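Dromis House Shared Kitchen
Minutes of the users' meeting, March

Present: Zuleica Guerra (chair), Katalin Vass, Sarla Sachdeva, Heloísa Sampaio (minutes)
Apologies: Aparecida Damasceno
Opened 6:15 p.m.

1. Last minutes
Accepted. Katalin noted that the two actions marked "nearly done" in them were also marked that way the time before.

2. White table
Zuleica proposed a new top. The quote from Kouris is $1,025, fitting included. Sarla asked what was wrong with the old one apart from scuffs, and whether a new white top would look any better by summer. Katalin said she had tried the cream cleaner that was supposed to bring it up and saw no difference. No decision. Heloísa to ask whether the $1,025 covers taking the old top away.

3. Trays
Zuleica would like the black oval tray kept on the table so that cups go on it. Sarla doubted anyone would use it, given that the last tray ended up holding mail. Agreed to try it until the next meeting. Katalin asked for her doubts to be recorded too.

4. Crumbs
The wipe-down rota has been up for 26 days. Zuleica feels the table is cleaner. Katalin asked how she could tell, as there are still bits on it and the rota has the same two sets of initials all the way down. Rota stays up. Sarla will not be signing for other people.

5. Money
Balance $2,234. Request for $59 for a second set of cloths turned down, as the first set has not been found.

Closed 7:05 p.m.

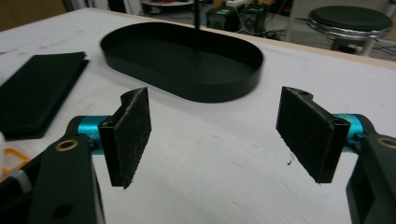
Items 2 and 3: white table and black oval tray.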